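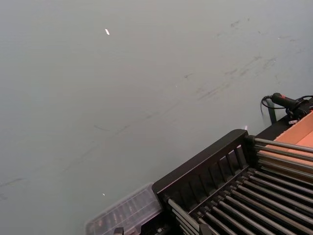

Geum-ok Yoon had sold houses in Nultcombe for longer than she cared to say, and she had never once wanted to keep one for herself until the narrow place on Maeng Street came up. It had a damp pantry and a gray top in the kitchen with dark scuff marks rubbed across one part of it, the sort of marks her mother would have gone at with baking soda until supper. She wrote the listing four times. Each time it came out sounding like a love letter – "sunny back stairs, good for sitting and shelling peas" – and each time she tore it up and put the kettle on.

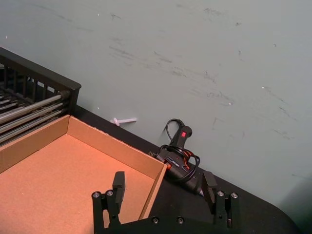 Murkden, December

Dear Geum-ok,

Your letter reached me at last, and I read it twice on the porch in my coat. You ask whether I would mind very much if the buyer of my old house turned out to be you. My dear, I would mind if it were anyone else! The Wovby people have offered more, and they may go on offering. Take the key from under the blue pot, and be patient with the back door, as it swells in the rain – lift and then push. The pantry light has always been slow to come on, so just stand there a minute and wait for it.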